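The Lilden Flat: Laundry and White Goods

Gallery two of the Gilmartin Road flats. I was asked to write a few lines for the page, and I should say at the start that I don't share the general excitement about "the utility corner". It is a bit of floor with a door at one end. Zilum, who let the place, call it a room in the brochure. I would need to see a wall first.

The floor is grey and speckled, and the brochure calls it "forgiving". I take that to mean it hides crumbs. It probably does, and it hides dropped buttons too, as I found out on Saturday when I lost one off my cuff and gave up looking after 9 minutes. Ngan-ling Liu, who manages the viewings, says people like it because it goes with anything. So does no flooring at all.

As for the white goods, everyone wants them white and then complains about the fingerprints. I've wiped enough doors in my time to have a view on this, and my view is that a damp cloth does the job and the special spray at the shop is mostly scent.

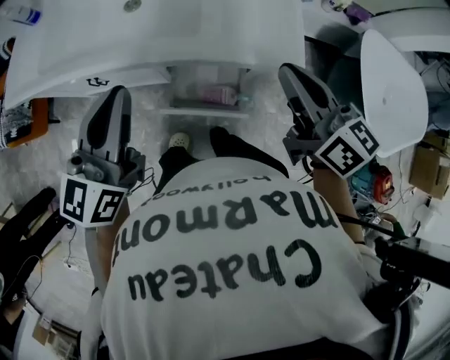 The other claim I'd treat with care is that the corner is easy to work in. Anything at floor level means bending, whatever the brochure says about "comfortable reach". Try it with a full load before you sign anything – crouch down, get up again, and do it twice. My knees had an opinion by the second go.

Storage is a Treltton shelf unit, sold separately, item 1463 on their list. I haven't seen one put up in a flat this size and I'm not convinced it would leave space for the door to swing. Ngan-ling thinks it will. We have agreed to measure.

There are 2 sockets in the corner, both on the same side. If you want to run an iron as well as everything else, bring an extension lead.

Viewings are in the mornings through May. Take a tape measure and wear something you can kneel in.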